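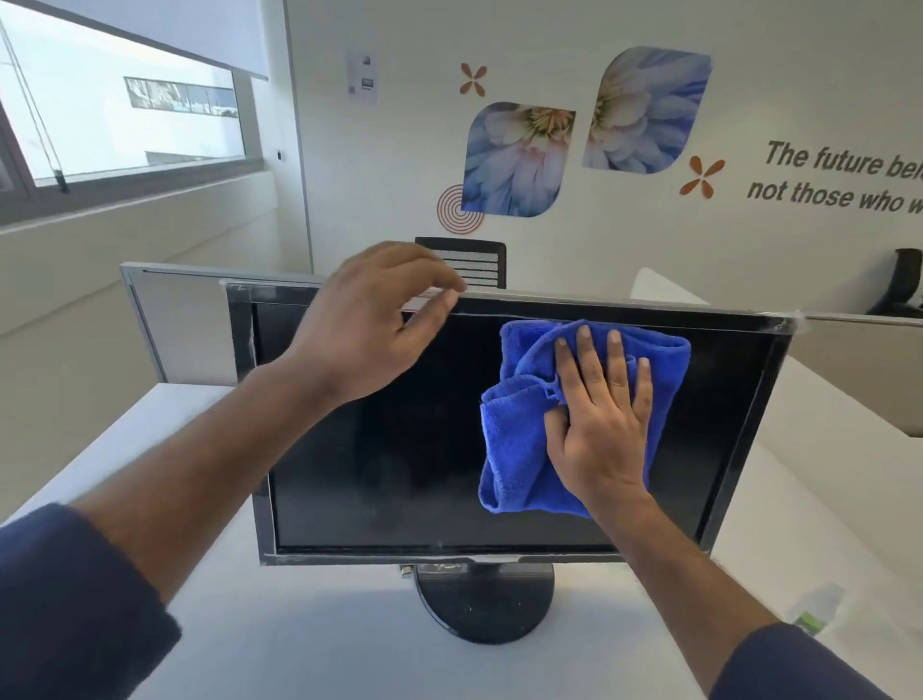
Spring Cleaning at the Halim Street Library

Every May, when the school projects are all handed in and the summer reading crowd hasn't found us yet, we get a couple of quiet weeks at the library, and we like to spend them on the jobs that have been waiting since the holidays. This year the big one is the local history room. If you've ever climbed the back stairs looking for your grandmother's street or the old ball field, you know how much is packed in up there, and you probably know that finding it has mostly been a matter of asking Feng-yi Tseng and waiting while she thinks.

Well, Feng-yi has been thinking to good purpose! Over the winter she and Édgar Espinoza worked their way through the Closley boxes, the ones that came to us when the old newspaper office shut its doors, and they now have a proper list of what's inside. There are 1,138 photographs in all, and 1,088 of them have a place or a name to go with them, which is a good deal better than any of us dared hope. The rest will go out on the long table downstairs so that you can all have a look and put us right. Last time we did this, a gentleman recognized his own front porch from the railing (he had painted it himself, and not very well, he said).
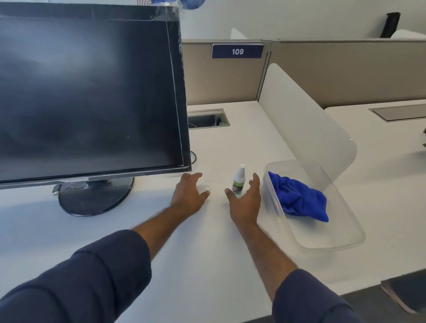

Can I still come in and use the history room while all this is going on? You can come up any afternoon from one o'clock until we close, and the mornings will be kept for sorting until the end of the month.

We've had a few other changes up there too. The maps have moved to the wide drawers under the window, where they can lie flat at last, and the high school yearbooks are now by the door in order of year. Kam-wah Siu has been mending the worst of the bindings at her kitchen table, a few at a time, and they come back to us looking so well that it seems a shame to let anyone open them. Please do open them, though - that's what they're for.

Then there are the letters. Jiahui Tian, who grew up over on Nendness Road, has been reading through a bundle of 118 of them, written by two sisters after one had married and moved out west,
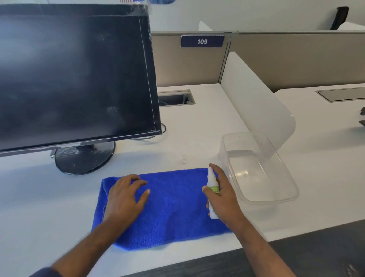 and she has promised to read a handful aloud for us one evening before the summer program starts. I've heard three so far. One is almost entirely about a hat, and another has a recipe for plum cake that leaves out the amount of flour, so if you have an old family plum cake recipe that might fill the gap, do bring it along and leave it at the front desk for Jiahui. We'll put the date of the reading on the board by the coat hooks as soon as she settles on one.

With warm wishes from all of us upstairs,
Ruairi Kerr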